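Home Syllabus Handouts Readings Office Hours
Search this course Enter keyword Go

History of the Ordinary House
Handout 4: How the Kitchen Got Its Surfaces
Prepared by Lindalva Vasconcelos, November 19, 2020

Read this before the lecture. Those who read it after the lecture will find the lecture made less sense than it should have, and will blame me.

1. The kitchen as a place to be ashamed of

For a long time a household with any money put its kitchen where guests would never find it: down the stairs, across the yard, at the end of a passage. The cook knew what the floor was like. The owner often didn't. When we talk about "the heart of the home" we are using a phrase that would have puzzled a good many of the people who paid for the homes.

Poorer families had no such choice. The fire was in the room, so the room was the kitchen, and also the bedroom, the laundry and wherever the baby was. Keep both houses in mind. Most textbooks keep only the first, which had better furniture.

2. Work surfaces before the counter

The long built-in counter is recent. Before it there was a table, and the table did everything. Storage stood against the walls in separate pieces, each a different height, bought or inherited at different times. If you have ever cooked in a rented apartment you have some feeling for this.

Once gas, piped water and electric light reached ordinary houses, the sink and the stove stopped moving, and the furniture had to line up with them. Cabinets went up on the wall because the floor was full. (Exam hint: I will want you to connect the pipes to the cabinets. Every year half the room writes about taste instead.)

3. Borrowed materials

Now the part people enjoy. Having hidden the kitchen for generations, people opened it to company and dressed it in materials from elsewhere: brick from the outside wall, marble from the bank lobby, carved trim from the parlor. The bare brick wall is my favorite case. Plaster was once the thing you saved up for so that you could stop looking at brick. 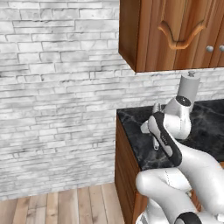
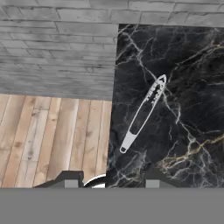 Fig. 1 and Fig. 2. Brick wall and wooden floor; the carved molding is on the upper cabinet in Fig. 1, the black marble surface in Fig. 2.

Valdir Sampaio calls this "the costume period" in his essay on the Litcombe row houses, and he doesn't mean it kindly. His complaint is that a material chosen for looks gets excused from working. Marble marks when you spill lemon juice on it. Brick holds grease. Carved trim collects dust in places no cloth has ever reached. I think he is a little hard on people who just wanted a nice room, but you should be able to state his argument before you disagree with it.

4. Reading a floor plan

Bring the Endville packet to class. For plan B, mark:
- where the water comes in
- where the heat is
- the path from the outside door to the table
- any door that opens into the cook

Then write 200 words on who the plan was drawn for. "A family" is not an answer. Neither is "the modern consumer," which I have now read 30 times.

5. Terms

Scullery: the room for the wet and dirty work, kept apart from cooking where there was space.
Dresser: open shelves above, closed storage below. Nothing to do with socks in this course.
Fitted kitchen: cabinets and counter planned as one run.
Backsplash: the strip of wall that takes the blame.

Short paper (100 points) is due at the last November meeting. Printer trouble is a condition I no longer treat.

Related handouts
Handout 3: Stoves, Smoke and the Evangelista Letters
Handout 5: The Tineck Catalog and Buying on Credit
Sampaio, "Row Houses at Litcombe" (scan, slightly crooked)
Endville floor plan packet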